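신용점수 연동 오류 문의 / 처리 기록
분류: 신용관리 > 외부 연동 > 점수 갱신 안 됨
상태: 부분 해결, 확인 대기
제품: Seno 신용관리 앱(개인사업자용), 연결 서비스 Nemton 장부

[최초 문의]

안녕하세요. 저는 작은 수입 식품 가게 Leitão를 운영하는 사람입니다. 한국어는 제 모국어가 아니어서, 표현이 어색한 곳이 있으면 미리 양해를 부탁드립니다. 가능한 한 순서대로 정확하게 쓰겠습니다.

문제는 두 가지입니다.

첫째, Seno 앱의 첫 화면에 나오는 신용카드 사용률이 실제와 다릅니다. 저는 사업용 카드 한 장과 개인 카드 한 장을 등록했습니다. 사업용 카드의 대금은 이미 전부 갚았고, 카드사 홈페이지에서도 잔액이 0원으로 나옵니다. 그런데 Seno에는 사용률이 90퍼센트라고 계속 표시됩니다.

둘째, 이 잘못된 사용률 때문에 "한도 초과 주의" 알림이 하루에 여러 번 옵니다. 알림을 누르면 "카드 분할 납부를 검토하세요"라는 안내가 열립니다. 저는 갚을 돈이 없는데 분할 납부를 권하는 것은 이상하다고 생각합니다.

저에게 이 문제가 급한 이유를 설명드립니다. 8월에 가게의 냉장 설비를 바꾸기 위해 은행에 대출을 신청할 예정입니다. 은행 담당자가 신청 전에 카드 사용률을 낮게 유지하라고 말했고, 저는 그 말대로 했습니다. 만약 Seno의 숫자가 신용평가 쪽에 있는 숫자와 같은 것이라면, 저는 신청을 미루어야 합니다. 만약 화면에만 잘못 나오는 것이라면, 안심하고 서류를 준비할 수 있습니다. 그래서 어느 쪽인지 먼저 알고 싶습니다.

사용 환경:
운영체제는 최신으로 업데이트되어 있습니다.
Seno 앱도 스토어에서 업데이트할 것이 없다고 나옵니다.
와이파이와 이동통신 데이터, 두 가지로 모두 시험했습니다.
Nemton 장부와의 연결은 "정상"으로 표시됩니다.

[지원팀 답변 1]

안녕하세요, 고객님. Seno 고객지원입니다. 자세히 적어 주셔서 감사합니다.

먼저 급하신 부분부터 답변드립니다. 첫 화면의 사용률은 저희 앱이 카드 연동 자료로 직접 계산한 참고값입니다. 이 값은 신용평가회사나 은행으로 전송되지 않습니다. 다만 평가회사가 가진 자료가 최신인지는 저희가 알 수 없으니, 대출 신청 전에 평가회사에서 본인 신용정보를 직접 열람해 보시기를 권해 드립니다.

표시 오류에 대해서는 아래 순서로 확인을 부탁드립니다.

1. 설정 > 연결된 기관 > 사업용 카드에서 "마지막 수집" 시각을 확인해 주세요.
2. 같은 화면에서 "지금 다시 수집"을 눌러 주세요. 완료까지 20분이 걸릴 수 있습니다.
3. 완료 후에도 값이 같으면 앱에서 로그아웃한 다음 다시 로그인해 주세요.
4. 그래도 같으면 결과를 이 티켓에 남겨 주세요.

[고객 답변]

빠른 답변 고맙습니다. 앱의 숫자가 은행으로 가지 않는다는 것을 알고 많이 안심했습니다.

말씀하신 순서대로 했고, 결과를 적습니다.

1번: 마지막 수집은 "9일 전"으로 나옵니다. 개인 카드는 "오늘"로 나옵니다. 그러므로 사업용 카드만 수집이 멈춘 것 같습니다.
2번: "지금 다시 수집"을 눌렀습니다. 20분을 기다렸고, "완료되었습니다"라는 메시지를 받았습니다. 그러나 마지막 수집 시각은 바뀌지 않았습니다. 저는 이 점이 중요하다고 생각합니다. 완료라고 말하면서 실제로는 새 자료가 들어오지 않았습니다.
3번: 로그아웃과 로그인을 했습니다. 사용률은 여전히 90퍼센트입니다.

추가로 혼자서 시험한 것이 하나 있습니다. Nemton 장부의 연결을 잠시 끊어 보았습니다. 그러자 사용률이 "계산할 수 없음"으로 바뀌었습니다. 다시 연결하니까 90퍼센트가 돌아왔습니다. 저는 기술자가 아니지만, 혹시 Seno가 카드사 자료가 아니고 Nemton의 오래된 자료를 읽고 있는 것은 아닌지요?

[지원팀 답변 2]

고객님, 시험해 주신 내용이 큰 도움이 되었습니다. 담당 부서에서 기록을 조회한 결과를 알려 드립니다.

고객님의 사업용 카드는 Seno에 두 경로로 등록되어 있습니다. 하나는 카드사 직접 연동이고, 다른 하나는 Nemton 장부를 통한 연동입니다. 같은 카드가 두 경로로 들어오면 앱은 한쪽을 "기준 자료"로 정합니다. 고객님 계정에서는 Nemton 쪽이 기준으로 지정되어 있습니다. 그런데 카드사의 인증 동의 기간 120일이 지나면서 Nemton 쪽 수집이 중단되었고, 저희 앱은 중단 전의 마지막 값을 계속 사용하고 있었습니다.

"완료되었습니다"라는 메시지는 요청 전달이 완료되었다는 뜻이었습니다. 오해를 드릴 수 있는 문구이므로 수정을 요청했습니다.

조치 방법은 다음과 같습니다.

가. Nemton에서 카드사 인증 동의를 갱신합니다.
나. Seno의 설정 > 연결된 기관 > 중복 자산에서 사업용 카드의 기준 자료를 "카드사 직접"으로 변경합니다.
다. 첫 화면을 아래로 당겨 새로 고칩니다.

혹시 다른 기기에도 Seno가 설치되어 있으면 알려 주세요. 기기마다 저장된 값이 따로 남아 있는 경우가 있습니다.

[고객 답변]

설명이 분명해서 이해하기 쉬웠습니다. 가, 나, 다를 모두 했습니다.

결과: 주로 쓰는 전화기에서는 사용률이 0퍼센트로 바뀌었습니다. 마지막 수집도 "오늘"입니다. 주의 알림도 그 후로 오지 않았습니다.

질문하신 다른 기기에 대해서 답변합니다. 네, 있습니다. 전화기 두 대에 같은 계정으로 로그인되어 있습니다. 두 번째 전화기에서는 아직도 90퍼센트가 보입니다. 두 번째 전화기에서 새로 고침을 해도 숫자가 그대로입니다. 그리고 분할 납부 안내도 이쪽에는 계속 옵니다.

첨부 2개
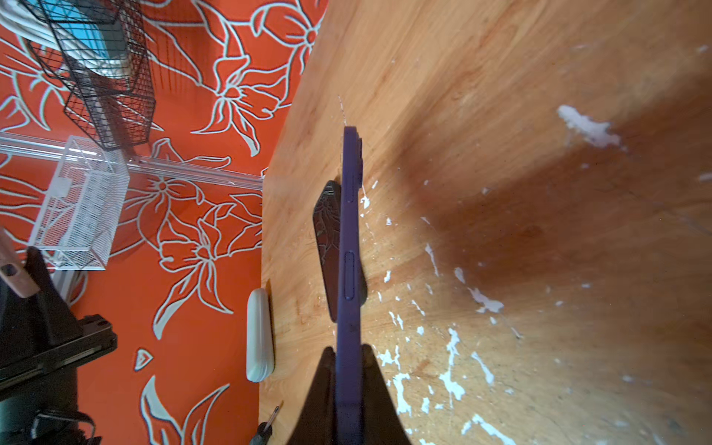
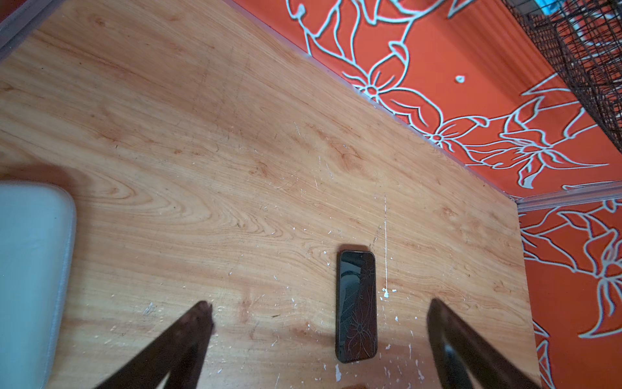

또 한 가지를 여쭙고 싶습니다. 카드사 인증 동의의 기간이 끝나기 전에 Seno에서 미리 알려 줄 수 있습니까? 저는 Nemton에서 그런 안내를 받은 기억이 없습니다. 이메일함의 스팸 폴더도 찾아보았지만 없었습니다. 장사를 하면 이런 날짜를 모두 기억하기가 어렵습니다.

[지원팀 답변 3]

첫 번째 기기에서 정상으로 바뀌었다니 다행입니다.

두 번째 기기는 저장된 이전 값이 지워지지 않은 상태로 보입니다. 새로 고침만으로는 지워지지 않으며, 해당 기기에서 다음과 같이 해 주세요.

설정 > 앱 정보 > 저장된 자료 > "이 기기의 자료 지우기"를 누르신 뒤 앱을 완전히 종료하고 다시 실행해 주세요. 계정에 등록된 카드와 목표는 서버에 있으므로 없어지지 않습니다. 직접 입력하신 메모 중에서 동기화하지 않은 메모는 없어질 수 있으니, 먼저 메모 화면에서 동기화를 눌러 주세요.

동의 만료 안내는 현재 카드사 직접 연동에 대해서만 제공됩니다. 설정 > 알림 > "동의 만료 예정"을 켜 두시면 됩니다. Nemton을 통한 연동은 저희가 만료일을 받지 못하고 있어, 개선 의견으로 등록해 두었습니다. 적용 시기는 약속드리기 어렵습니다.

[고객 답변]

2026년 7월 15일에 확인한 내용입니다.

메모를 먼저 동기화하고 자료를 지웠습니다. 두 번째 전화기에서도 이제 0퍼센트가 나옵니다. 메모는 하나도 없어지지 않았습니다. "동의 만료 예정" 알림도 켰습니다.

그리고 권해 주신 대로 평가회사에서 제 신용정보를 열람했습니다. 사업용 카드의 잔액이 올바르게 나와 있었습니다. 그러므로 대출 신청은 예정대로 8월에 하려고 합니다.

남은 문제는 작은 것입니다. 월간 보고서의 그래프에 지난 구간이 아직 90퍼센트로 그려져 있습니다. 이 보고서를 PDF로 만들어서 세무를 맡긴 Foston 사무소에 보내야 하는데, 그쪽에서 보고 놀랄 것 같습니다. 지난 구간도 고칠 수 있는지, 아니면 설명을 붙여서 보내야 하는지 알려 주시기 바랍니다. 이 건 때문에 티켓을 아직 닫지 말아 주십시오.

[지원팀 내부 분류 변경]
사용률 표시: 해결
중복 자산 기준 자료: 해결
기기 저장값: 해결
월간 보고서 과거 구간 재계산: 담당 부서로 전달

[지원팀 답변 4]

확인 감사합니다. 과거 구간은 고객님이 직접 수정하실 수 없고, 저희가 재계산을 실행해야 합니다. 요청을 접수했으며, 끝나면 이 티켓으로 안내드리겠습니다. 그 전에 보고서를 보내셔야 한다면 내보내기 화면에서 "카드 사용률" 항목의 선택을 해제하실 수 있습니다. 나머지 항목은 이번 오류의 영향을 받지 않았습니다. 티켓은 열어 두겠습니다.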